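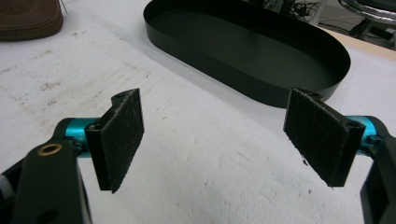
Every January I get a fresh batch of promises about the machine that is going to clear my table for me. This year's came from a company called Sperling, by way of a cousin's forwarded email, and it said household help was 2 years out. I have been reading "2 years out" since before I bought my house. Fine. Let's talk about what the job is. Take a white work table with an oval black tray on it, smudges and specks of dirt down one side, and a pair of gripper fingers with fuzzy black pads hovering over it, open, holding nothing. Putting that tray somewhere else and wiping the table is a chore I would give to a six-year-old. The walls are thin and the whole thing is shallow. Do you pinch one wall? Which one? What if there are screws in it next time? The six-year-old doesn't ask.

I spent nine years on the packing floor at Clinwood, so I'm not against machines. We had a carton sealer that ran all day and never called in sick. But the sealer did one thing, to one size of box, and if a box came down the line a little crooked, somebody had to walk over and straighten it. That somebody was usually me.

What I keep seeing now is a clip where the arm folds one towel. I'd like to see the other 29 in the basket. I'd like to see the fitted sheet. Prendance put up a page last fall saying their kitchen unit had finished 767 tasks in testing, and I read the whole thing twice looking for how many it had started. It wasn't there. A friend of mine who still works in Drurkbridge says their shop tried an arm for sorting returned parts. It got through 114 on a Wednesday, and the woman at the next bench did that many before lunch and also answered the phone.

People tell me the trick is to have humans do the chores first with the gripper in their own hands, over and over, so the software can learn from it. Maybe so. It sounds more sensible to me than most of what I've heard. It also sounds like a lot of people wiping a lot of tables so that I won't have to wipe mine.

I'll change my mind when one of these things can find the crumbs, move what's in the way, wipe, and put it all back where I had it. Until then the rag is under my sink and I know how it works. If anybody has one at home that does dishes, greasy pans included, the comments are open.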